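Magazine > Health > Body and Habits

The Scale in the Hallway

October 24, 2020

8 min read

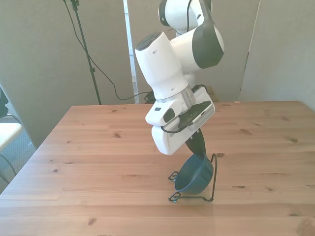 A dark blue bowl in a black wire stand.

The bathroom scale is a poor instrument for the question most people ask of it. It reports total mass at one moment. It does not separate fat from muscle, or either of them from water, the contents of the gut, or the salt in last night's soup. A healthy adult who eats and drinks normally can weigh more in the evening than at dawn, with no change at all in the tissue that the number is supposed to describe.

Helge Hellström has spent 19 years thinking about this problem, first as a hospital dietitian and later in a private practice above a pharmacy in Dresosov. He keeps a scale in the hallway outside his office, where patients pass it on the way in. Most of them step on it without being asked. He stopped writing the readings down in his eighth year of practice, and he now weighs a patient only when a drug dose or a heart condition calls for it.

"I was collecting a number that changed my advice in very few cases," he said. "It changed the mood of the appointment in nearly all of them."

Between two March reviews of his own files, Hellström went through 2,234 appointment notes by hand. He was looking for one thing: how the first ten minutes were used. In the notes from his early years, weight came first and took up most of the opening page. Sleep, meals, pain and medication were squeezed in after it, and in many files they were missing. In the later notes, the order is reversed. He does not claim that this proves anything about outcomes. The notes were his own, he read them alone, and he knew what he hoped to find.

The method he uses now is plain. A new patient fills in a sheet for eight days. It has a line for each meal, with the time and a few words on what was eaten. There is no column for calories. A second line records hunger before the meal and fullness after it, in whatever words the patient likes. A third is for sleep. The sheet fits on one side of paper, and he will not accept an extra page.

He reads it for gaps first. A common pattern is a small breakfast, a late or skipped lunch and a very large intake between dinner and bed. Patients tend to describe this as a lack of willpower in the evening. Hellström treats it as a scheduling fault. The body has been short of food for most of the day and is making up the difference when food is finally within reach. The usual change is to move part of the evening intake to noon and leave the rest alone for several weeks.

The second thing he looks for is the forbidden item. Nearly every sheet has one, and it can be identified by how it appears: absent for days, then present in a quantity that the patient has underlined or apologized for in the margin. Bread is frequent. So is cheese. He asks that the item be eaten on ordinary days, at the table, with a meal. Some patients refuse, and he does not press the point at a first visit.

Skiniton, a town an hour north, has a walking group that sends him a fair share of his patients. The group began as a weight loss club with a weekly weigh-in. Attendance dropped each time the readings were taken, and after two winters the members voted to drop the readings and keep the walk. The route follows the old Bergmann canal as far as the lock and comes back on the opposite bank. There is a bench at the turn, and the slower walkers may wait there for the others to return.

One member, a retired bookkeeper of 70, agreed to talk about it on the condition that her name was left out. She had recorded her weight every morning since her twenties. The notebooks filled a drawer. "I could tell you what I weighed on the day my son was born," she said. "I couldn't tell you what I had for lunch." She still owns the notebooks. Her scale is in the garage, and she estimates that she uses it twice a year, mainly for luggage.

The approach has limits, and Hellström lists them without being asked. Unplanned weight loss can be an early sign of disease, and a patient who never weighs may notice it late. Sudden gain matters in heart failure, where it can indicate retained fluid, and those patients should follow the weighing schedule set by their doctor. People recovering from an eating disorder may need to be weighed by a clinician, sometimes facing away from the display. For children, growth records remain part of routine care.

He also sees patients who want the number and do well with it. They weigh once a week – same hour, same clothes – and look at the trend over a season. A single reading does not trouble them. He has no quarrel with this, and leaves their routine as it is.

For the rest, he suggests measures that respond to what a person does. Stairs climbed without a stop. Nights slept through. The length of time between a meal and the next thought about food, which he considers the most useful of the set and the hardest to record. Clothing size he leaves out, on the grounds that labels vary too much between makers.

The hallway scale is due for replacement. The spring has drifted and it now reads high. Hellström has a catalog from Hovance on his desk with a page folded down, but the folded page shows coat racks.

Related

Why Lunch Keeps Getting Later
A Year Without a Step Counter
What Hunger Feels Like at Four in the Afternoon
The Slow Walkers of Skiniton
Reading a Food Label in Plain Terms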